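## 3. The workcell and the folding course

The second half of the module was built around one shared workcell, which the students named Bumis within a day of its arrival. Each pair had it for one lab session a week, with teaching assistants on hand for the first fortnight only. We wanted everyone to meet cloth early. Rigid blocks are kind to beginners – they stay where they are put – and in earlier years groups could get through a whole term of block stacking without once having to think about what the object would do between the two hands.

Cloth changes that straight away! A strip of fabric sags, twists and catches on itself, and a grasp that worked at one end tells you very little about the other. The task we settled on, described in full in Section 4, asks both arms to take hold of a long, narrow strip of patterned fabric, lift it clear of the table and lay it down folded in half (Figure 2). The arms are driven by hand through a pair of leader arms, and every attempt is recorded for later training.

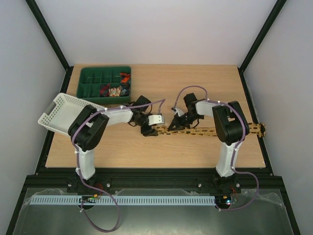 **Figure 2.** The two-arm workcell during the folding task, with the spotted strip lying across the table.

Students were free to choose how they shared the driving. Most pairs began with one person on both leader arms and the other calling out corrections, but a few tried one arm each, and we were delighted by how quickly those pairs found a rhythm. Hinata Miyazaki, who ran the evening sessions, noted that they talked far more during an attempt, and that their pauses before lifting were shorter. We did not measure speech, so this remains an observation, but it is one we would love to follow up.

In all, the class recorded 1,386 attempts, of which 579 were kept for training. An attempt was kept if the strip ended up on the table with its two ends on the same side of the fold and neither arm had been stopped by the safety limit. The marking was done by the students themselves, using a short guide written by Sayaka Shibata, and every pair had to mark 100 attempts made by other pairs before they could train on their own. Many said this was the most useful hour of the module. Watching somebody else's near misses made them much pickier about where they closed the grippers.

Disagreements were common at first, nearly all of them over loose folds. We changed the guide once, in October, to add a rule for strips that had rolled along their length, and all earlier marks were then checked again under the new wording.

Each pair trained its own policy and ran it 5 times on the workcell from a fixed starting layout. The results are given in Section 5, together with the students' own notes on what went wrong.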